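Can a Machine Do My Dishes Yet? Tips From a Kitchen Table Know-It-All
Posted 23 May 2022

I get this one in the inbox more than any question about grout. You've seen the clips, an arm folds a towel, the towel looks great, and you want to know if it's time to clear a corner of the kitchen and start saving up. My short answer is no. My longer answer is that watching how the machines are being taught has made me a tidier person, so you're getting tips out of it whether you wanted them or not!

Most of what I know comes from Borislav Kos, who builds practice worlds on the computer for a little outfit called Altik. The arm tries a chore in there before anyone lets it near real crockery. He sent me a batch of pictures from one of their tables and I've been poring over them all week.

1. Clear before you clean

Borislav's table has the same trouble as my counter, which is that the remote, the banana and the mug on a plate all live on it together. A person sweeps the non-kitchen stuff off without thinking. For the arm, every object is its own little job, and it has to be told what a remote is and that it doesn't go in the sink. So do what I now do and make one pass for things that don't belong in the room at all. Carry a basket. Don't wipe anything until that pass is done — you'll only wipe around the junk.

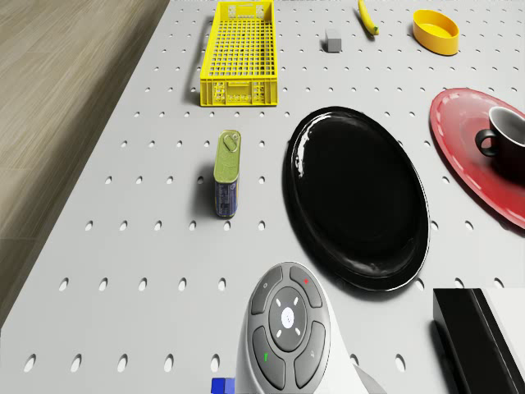
2. Give everything a landing spot

The simulated arm does much better when there's an obvious place for a thing to go, and so do teenagers. I bought two open crates, one for snacks and one for odds and ends, and put them at the back of the counter. Anything homeless goes in a crate until Sunday-type chores come around. If the crate is full, you have too many odds and ends, and no gadget is going to fix that for you.
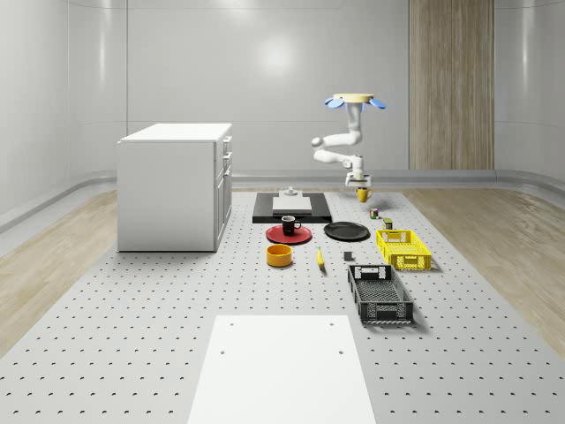 My own kitchen is nine feet across, and I've stopped believing any of the folks who say a floor-standing helper would fit in there with me and the dog. Hanging the thing from the ceiling makes more sense. Borislav's arm is mounted that way, upside down, with its gripper just over a yellow mug, and the floor stays clear for feet. I'd still want a word with whoever checks my joists. Until then, steal the idea for yourself and get things up off the floor and the counter: a rail for pans, hooks under the shelf for cups, the paper towels on the wall.

3. Bowls are harder than they look

Try picking up a big mixing bowl with two fingers. Go on, I'll wait. You end up pinching the rim, and if there's batter in the bottom the whole thing wants to swing. Shiny steel adds another headache, Borislav tells me, as reflections can muddle a machine's idea of where the edge is.

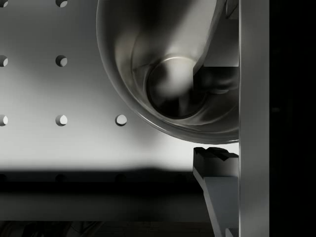

For those of us with hands, the fix is a damp dishcloth folded flat under the bowl when you stir, and a dry one over the rim when you carry. Nest your bowls with a sheet of paper towel between them and they'll come apart without that awful suction pop. I've been doing this since my mother-in-law gave me the Redden set, which sticks like the devil.

4. Leave elbow room around mugs

I used to pack mugs in so tight I'd knock one every time I reached for another. A gripper needs a gap on each side to get in, and it's a good rule for fingers too. Same direction for all the handles, please. If you're left-handed, point them left and let everyone else cope.

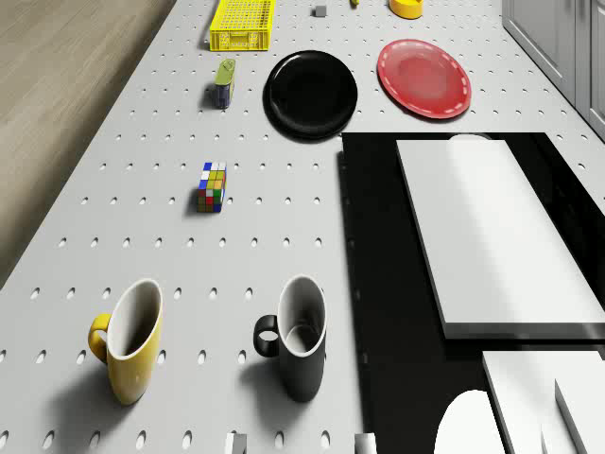
Two mugs on the practice table, both handles to the left.

5. What I'd spend money on today

A dishwasher, if you haven't got one. A robot vacuum if your floors are mostly bare and you'll pick up the socks first. Mine is a Clevell, it cost me 300 dollars, and it does a decent job under the bed. I'd skip the countertop stirring gadget (I had one, it walked itself into the toaster). Ask me again about the arm in August, when Borislav has promised to let me come and watch.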